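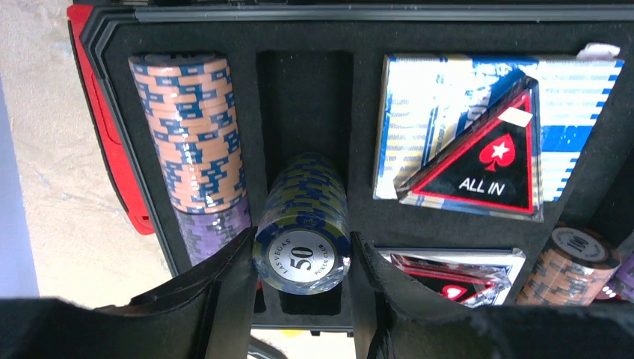
Looking After Old Family Photographs and Street Views at Home

Most houses have a box of old pictures somewhere. Ours had three, plus a roll of street maps from my grandmother's building, and it took most of April to get them into decent order. These are the tips I wrote down while doing it, with a few added later from readers.

Before you start

Clear a table that nobody needs for a few days. Wipe it with a barely damp cloth and let it dry completely. Keep coffee, pens and tape in another room. A soft pencil is the only thing you should write with near old prints.

Wash your hands with plain soap and dry them well. Skip the hand lotion. Clean dry hands are fine for paper prints, but wear nitrile gloves for negatives and glass plates. Cotton gloves snag on chipped edges.

Keep the order you find

It is tempting to tip everything out and sort by person. Don't do it yet. Pictures that were stored together were often taken together, and a print with no writing may sit next to one that has a street name and a year on the back. Number the envelopes or layers as you lift them out, then sort.

I lost this information for one whole box before I knew better. There is a run of shopfronts in it that I still can't place.

Cleaning

Use a wide, soft brush and work from the middle toward the edges. No water, no glass cleaner, no eraser on the picture side. If dirt doesn't come off with the brush, leave it.

Prints that are stuck together should stay that way until someone trained has looked at them. The same goes for prints stuck to the glass of a picture frame. Scan those through the glass if you only need a copy.

Curled prints can be flattened under a heavy book between two sheets of clean blotting paper, but only if they give easily. If the surface starts to crack, stop.

Writing on the back

Put the print face down on something hard and smooth, and write lightly near the edge. Give full names, the street, and the side of the street if you know it. "Grandpa's store" means nothing to the next owner. "North side of Paltlow Street, two doors from the corner" can be checked.

Mark your guesses with a question mark. On coated paper that won't take pencil, write on the sleeve before the print goes in.

Working out where a picture was taken

Look at the things people don't usually look at: house numbers, shop signs, streetcar rails, the shape of a chimney or the slope of the sidewalk. Then compare with an old city directory or a fire insurance map. Many public libraries keep both, and the staff will usually show you how the volumes are arranged.

Signs can mislead you. A painted name often stayed on a brick wall for years after the business closed, so it gives you an earliest date and not much else.

Veronika Sárközi wrote in to suggest checking the negative for reversed lettering, as prints were sometimes made the wrong way around. I found two of mine like that, and both streets made sense once I flipped them.

Scanning

For small prints, 600 dpi is plenty. Scan the back as well if there is anything on it, even a lab stamp. Save a master file as TIFF and make smaller copies for email.

Name the files so they sort by themselves. I use box, envelope, then print number. The names and places go in a separate list, which is easier to correct. Mine stands at 525 lines, and I still change a few every month.

Keep one copy of everything at another address. My sister has a drive in her hall closet.

Storage

Use paper or polyester sleeves sold as photo safe. Avoid the old albums with sticky pages, and take out rubber bands and paper clips, which leave marks and rust.

Stand the boxes on a shelf in a room you live in. Attics get too hot and basements too damp. A closet on an inside wall is good. Don't pack a box so tight that you have to tug - a print should slide out with two fingers.

Large maps are best flat. If you have no drawer big enough, roll them around the outside of a wide tube, with clean paper over the top.

Last updated 23 June 2019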